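Ticket 489: left arm stalls on drawer pull
Opened by: Emmett Fitzsimmons
Status: open
Build: Grendden two-arm bench, home workshop

Left wrist joint reports overcurrent partway through the pull and the arm drops to hold. Error code 68. The right arm runs the same motion file, mirrored, with no fault. Supply voltage stays at 12 V throughout.

Tried so far: power cycle, re-homed both arms, swapped the wrist servo lead. No change. 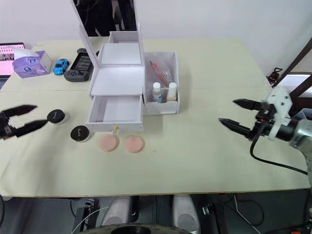
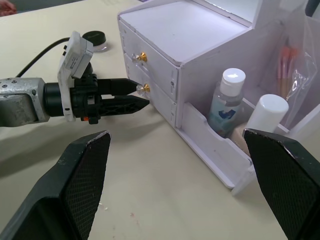

Current limit on the wrist servo was still at the Histia default after the July firmware update. I raised it one step and logged 2178 samples; the peak moved later in the stroke but still trips. The drawer knobs are small, with gold-coloured metal at the base, and I suspect the fingertips close off centre on them and load the wrist sideways. Pull speed has been halved for now.

Reply, Vilho Sjöberg, 27 October 2021
Check the wrist zero before touching the limit again. An offset there looks the same in the log. Put the limit back to default first.

Emmett Fitzsimmons
Limit restored. Zero offset check to follow, log will be attached here.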